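# Pince parallèle Weren 2 — préhension de textiles souples

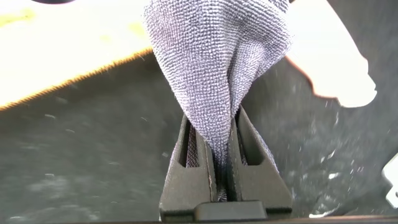
*Serviette microfibre pincée entre les deux doigts, vue depuis le poignet.*

La Weren 2 est une pince électrique à deux doigts conçue par Flundby pour la manipulation de linge, chiffons et pièces textiles non rigides. Elle se monte en bout de bras sur les robots de table et sur les stations fixes de tri. Le fournisseur pour la France est Pritovine, qui assure également la configuration initiale et les pièces d'usure.

## Domaine d'emploi

La pince est destinée aux opérations suivantes :

- prise d'un textile en tas ou posé à plat, par pincement d'un pli ;
- levée et transfert vers un bac, un convoyeur ou un second bras ;
- maintien d'un bord pendant une opération de pliage à deux bras ;
- essuyage de surfaces planes avec un chiffon tenu entre les doigts.

Elle ne convient ni aux objets tranchants, ni aux pièces grasses, ni aux textiles chargés d'eau au-delà de la masse admissible.

## Caractéristiques

| Paramètre | Valeur |
|---|---|
| Nombre de doigts | 2 |
| Masse maximale du textile | 220 g |
| Alimentation | 9 V continu |
| Contrôle périodique des doigts | tous les 1000 cycles |
| Commande | position et effort, par liaison série |

Les doigts sont évidés et leurs faces de serrage texturées. Le relief retient les tissages bouclés mieux que les toiles lisses. Pour le satin, la doublure synthétique et les tissus enduits, commander les garnitures souples, vendues séparément.

## État des capacités

Les demandes reçues portent souvent sur le pliage complet du linge domestique. Le tableau ci-dessus décrit une pince et n'engage rien sur la tâche entière. À ce jour, les fonctions se répartissent comme suit.

**Prise.** Exploitable en production sur microfibre et éponge de petit format. Le point de saisie est choisi par le logiciel de vision Subramaniam, sous licence distincte. Un pli marqué donne une prise franche ; un textile parfaitement à plat demande une approche rasante et plusieurs tentatives.

**Transfert.** Exploitable, sous réserve d'un dégagement suffisant sous le bras. Le pan libre du textile se balance et peut accrocher un obstacle.

**Pliage.** Réalisable à deux bras sur des pièces rectangulaires de format connu, à cadence nettement inférieure à celle d'un opérateur. Les vêtements à manches restent du domaine de l'essai.

**Tri d'une corbeille mélangée.** Non pris en charge. La séparation de deux pièces emmêlées échoue trop souvent pour un fonctionnement sans surveillance.

Pour un atelier qui traite un seul type de chiffon, l'installation se justifie. Pour un foyer, non — du moins avec cette génération.

## Entretien

Dépoussiérer les faces de serrage à la brosse sèche. Les peluches accumulées dans le relief réduisent l'adhérence et faussent la détection de prise. Ne pas employer de solvant. Remplacer les doigts par paire, puis refaire la mise à zéro de la fermeture.

## Commande

La pince est livrée avec une paire de doigts montée, le câble et la notice. La bride d'adaptation est à préciser à la commande. Les garnitures souples seront disponibles à partir d'avril.

Contact technique : Larasati Rondonuwu, Pritovine. Indiquer le modèle du bras, la nature du textile et la masse de la pièce la plus lourde.

Fiche mise à jour le 29 janvier 2018.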